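Nullpunkt

Kurzprosa

Der Greifer schloss um 5 Grad zu weit. Das stand seit Tagen auf dem Zettel neben dem Netzteil, und seit Tagen hatte ich einen anderen Fehler gesucht.

Die Werkstatt Cludside liegt im Souterrain. Samstags ist sie bis Mitternacht offen, danach schaltet die Lüftung ab. Ich hatte den Regler von Telov im Rucksack, ein Ersatzteil, gebraucht, Firmware unbekannt. Einbauzeit laut Anleitung: 50 Minuten. Ich brauchte den Abend.

Zuerst der Ausbau. Vier Schrauben, eine davon rund. Dann die Messung ohne Last, 200 Zyklen auf und zu. Die Drift blieb. Ich notierte den Wert und strich den Motor von der Liste.

Mein Vater hatte seine Messwerte auf Bierdeckel geschrieben. In der Kiste, die nach der Wohnungsauflösung bei mir stand, lagen sie nach Jahren gebündelt, mit Einheiten, ohne Erklärung. Auf einem stand nur: Nullpunkt prüfen. Welcher Nullpunkt, war nicht zu ermitteln.

Ich prüfte den Nullpunkt. Er war beim letzten Neustart mit geschlossenen Fingern gesetzt worden, unter Spannung. Der Regler von Telov war in Ordnung, der alte auch.

Gegen elf begann ich mit den Greifproben. Der Grallumen, so hieß das Projekt in der Werkstattliste, sollte Dinge anfassen, die nachgeben.

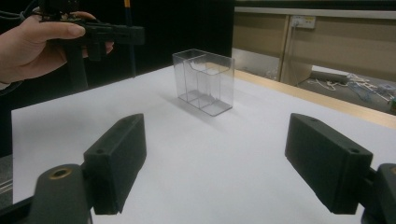
Greifprobe am durchsichtigen Kunststoffbehälter, links das schwarze Handgerät.

Beim ersten Versuch rutschte der Behälter weg. Beim zweiten hielt er. Ich wiederholte den zweiten, bis die Werte in der Tabelle langweilig wurden.

Dann ging die Lüftung aus. Ich hörte das Netzteil, das vorher nicht zu hören gewesen war, und schrieb den Offset auf die Rückseite des Zettels. Mit Einheit. Darunter schrieb ich, welcher Nullpunkt gemeint war.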